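Home | Projects | Files | Contact
Print this page | E-mail this page

March 27, 1999
By Mhairi Strachan

# Narkari Pattern Notes - README

Welcome, and thank you for picking up this little collection! It holds 356 plain text entries on printed household fabrics and papers, mostly florals, typed up from my own notebooks and from the two boxes of index cards that Mr. Sedano was kind enough to lend me for a whole winter.

## What you get

Each entry has a pattern name, the kind of cloth or paper, the colors, and whatever I could find out about the maker. Entries from the Ladivero sample books come first - they were the easiest to read - and then the Manríquez cards, which are in pencil and took me ages. 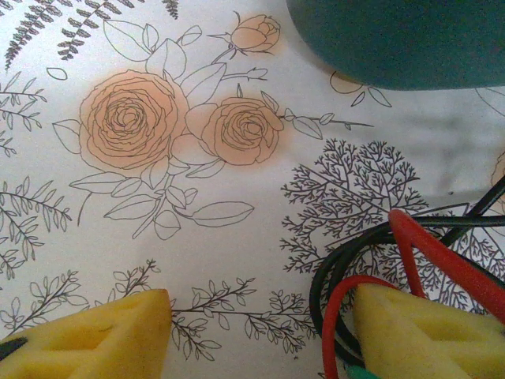

Dates are the weak spot. I have put a question mark after any year I took from memory or from a family story, and 57 entries have no year at all. If you can fill one in, please write to me, I would be so pleased.

## Color words

I keep color words short and ordinary, so you will find "peach" and "rust" but never "apricot blush," however much the sample books love that sort of thing.
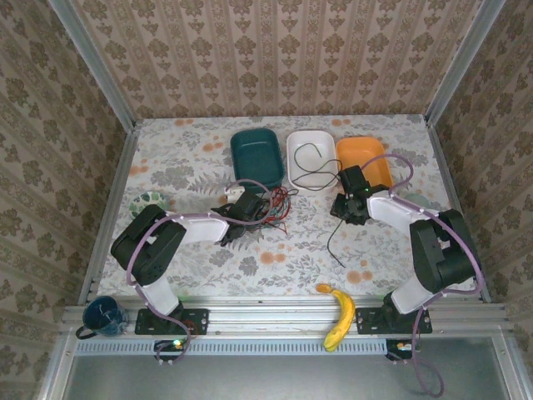 The "room" field is the one I get the most mail about. It says where a pattern was used, and what it was used next to, so a pale tablecloth with gray leaves and orange blossoms gets a cross-reference if the wallpaper behind it is a beige damask. People did mix them, my grandmother more than most.

## Changes

Version 2 fixes the broken line endings and adds the entries I finished last August.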